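Zomlow and District History Readers
Minutes of the meeting held 06/08/2023

Liên Lại took the chair and welcomed everyone warmly, with a special hello to those who had driven over from Polik in the rain. Apologies were read out and the January minutes were accepted once the spelling of Trịnh had been put right.

The main business was the diary of Margit Trịnh, kept while she was housekeeper to the old governor of Markar, a man remembered for filling the prisons and very little else. Liên read several pages aloud, and we heard that he fed the kitchen cat from his own plate, couldn't bear whistling and wept over a broken teacup. A long and friendly discussion followed on whether small kindnesses at home ought to change how we think of him. Most felt they shouldn't, though everybody wanted to hear more about the cat.
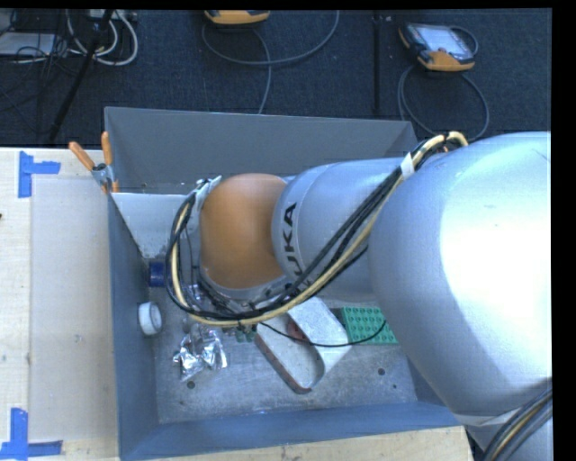
KUKA arm over the grey bin

The typed copy runs to 117 pages, and it was agreed to print 60 copies for members and the two libraries. Liên thought the cost would be roughly $2000, and will ask for a second quote before we say yes. Anyone who'd like to help with proofreading is asked to take a chapter home, and please, in pencil only!

It was also agreed that the governor's letters to his sister would be our next reading, with the translator's notes passed around beforehand for those who like a head start.

Supper was a gold coin donation, with thanks for the lovely lemon slice. Meeting closed at 5 pm.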